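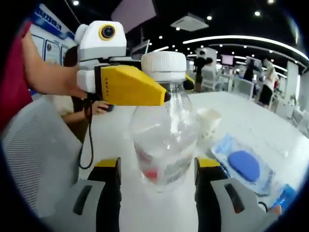

What has to happen to a plastic drinks bottle before it goes in the recycling bin?

Empty it, rinse it briefly with cold water, squash it from the side and screw the cap back on.

Materials and Waste, Unit 6: The drinks bottle and its cap
Course handout, second half of term
Session leader: Séverine Marchal
Practical: Nadège Mallet

6.1 Parts of the bottle

A still-water bottle is normally made from two plastics, with a label that may be a third. The body is PET (polyethylene terephthalate), which is clear, fairly stiff when thin, and denser than water. The cap is HDPE (high-density polyethylene) or PP (polypropylene). Both are less dense than water. The label is usually printed film or paper, held by a strip of glue or shrunk on.

Terms used in this unit:
Finish – the threaded mouth of the bottle.
Neck ring – the flange under the thread. The bottle is held by this during filling.
Shoulder – the curved part between neck and body.
Base – the thickest part of the moulding after the finish.
Knurling – the ribs on the outside of the cap, for grip.

Students often write "lid" for cap. Either is accepted in the test, but use "cap" in the written report.

6.2 Forming

The bottle starts as a preform, a short thick tube with the finish already at its final size. The preform is heated, stretched lengthways with a rod and blown against a cold mould. The finish is kept cool and does not stretch, so it stays thick while the shoulder and body become thin. This explains why a squashed bottle folds at the body first and why the neck hardly moves.

6.3 Opening torque

The torque needed to start the cap depends on the torque applied at closing, the friction between the liner or seal and the rim, and the strength of the bridges on the tamper band. Once the bridges have broken, the second and later openings need less. A part-full bottle with thin walls is harder to open than a full one: the body gives under the hand and much of the effort goes into bending it. Hold such a bottle at the shoulder or neck ring.

6.4 Sorting by density

At the Plolten plant, bottles are shredded with caps on and the flakes go into a water tank. PET sinks. HDPE and PP float and are skimmed off. Label film may do either, depending on the polymer and the ink, and is mostly removed earlier by an air stream. Paper labels break up in the wash and load the filters.

Other blue, white or clear packaging found on the same table should be checked for its own mark. Paper cups are a separate case (Unit 10). Many have a thin polyethylene lining and do not belong with ordinary paper unless the local scheme says so.

6.5 Practical

Work in pairs. Each pair needs one bottle with its cap, scissors, a bowl of water and a balance.

Weigh the bottle empty, with cap, then the cap alone. Cut one piece from the body, one from the base and one from the cap. Push each piece under the surface and release it. Rub off any bubbles before recording a result – a bubble will lift a thin piece of PET.

Record sink or float for each piece, and the cap as a percentage of total mass. Results go on the Tekau sheet, one line per pair.

6.6 Reading

Delaunay course reader, page 144 onwards. The table of densities in the 2000 edition gives PP and HDPE in the wrong order; use the corrected slip.

Reports are due on Thursday, February 26, 2026, in the tray outside the Cilura room. Pairs who missed the January session should see Nadège Mallet for a bowl and a balance.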